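The Laundress at the Window (Aravena)

The Laundress at the Window is an oil painting by Bautista Aravena, and the best known of the 17 canvases he made of his neighbour and favourite sitter, the ironing woman Alarcón. It hangs in the Gronley Gallery in Hastham, where it has been one of the most loved works in the collection ever since it went on public view. Few small paintings reward a long look so generously.

Background

Aravena came to the river town of Trivier as a young man, meaning to stay for a single July and paint boats. He took a room above a laundry and was soon far more interested in what went on downstairs. His early sketchbooks, full of masts and rigging in the opening pages, give way to rolled sleeves, baskets, steam and bent necks. Alarcón (her first name is not recorded in any surviving letter) appears first as a few pencil strokes in the corner of a page, and then on nearly every page after it.

She was by all accounts a brisk and funny woman who would not sit still for anyone. Aravena had to paint her while she worked, which explains the wonderful quickness of the hands in so many of the pictures. In a letter to his friend Fidel Durán, a frame maker, he complained that she had ironed 40 shirts in the time it took him to get one elbow right.

Description

The canvas is 68 centimetres high and 47 wide. Alarcón stands side-on at a tall window, holding a wet sheet up to the light to look for stains. Her face is seen through the cloth, softened to a few touches of rose and grey, while her forearms, in full sun, are painted thickly and with obvious delight. Behind her is a stove with three flat irons on it and a cat asleep underneath.

The colour is superb. What looks at first like a white sheet is built from lilac, pale lemon, a chalky green and, along the lower hem, a streak of pure vermilion that has no business being there and makes the whole thing sing. Aravena is said to have added it on the last afternoon.

Colour and its followers

The painter Canan Ersoy, who copied the work twice as a student, argued that Aravena kept his palette in strict families, laying in all the blues first, then the greens, then the reds, and letting them meet only at the edges. Her lectures on the subject are still a joy to read, and her way of teaching colour by groups has found its way into many a classroom. 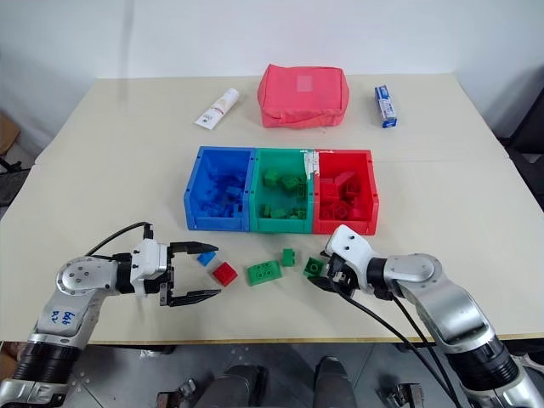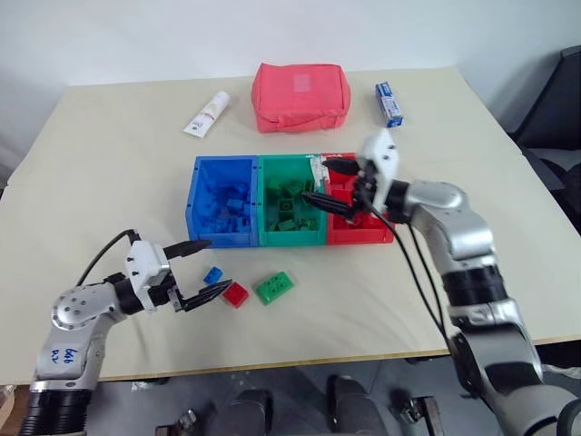
Coloured building blocks on a tabletop.

Not everyone accepts Ersoy's account. Leandro Benítez, who cleaned the picture, found red lying beneath blue in several parts of the sheet, and thought Aravena had worked more freely than she allowed. The two kept up a good-natured argument in print for years, and between them they wrote some of the liveliest pages on any painter of the Trivier circle.

Ownership

Aravena never sold the painting. He gave it to Durán in exchange for a year's worth of frames, and it stayed over the Durán family's sideboard for two generations, gathering a fair amount of kitchen smoke. It then passed to a dealer in Hastham and from there to the gallery. Benítez's cleaning removed a heavy brown varnish and brought back the cat, which earlier writers had taken for a coal scuttle.

The original frame, a plain one in grey-painted pine, was found in a Durán shed and reunited with the canvas on March 4, 2021.

Reception

Early visitors tended to prefer Aravena's river views, and one local reviewer dismissed the picture as "washing day with the lid off". Opinion turned with Krishnamoorthy Poduval's splendid essay on working women in the Trivier paintings, which put Alarcón at the centre of the story. Poduval pointed out that she looks at the sheet with exactly the attention Aravena gives to her, and he read the canvas as a portrait of two skilled people at work, only one of them in view.

Related works

Alarcón Folding, an unfinished oil, shows the same window in the evening. A chalk study of the forearms is kept with it at Gronley, along with the sketchbook in which the cat appears for the first time, awake and apparently stealing a sock.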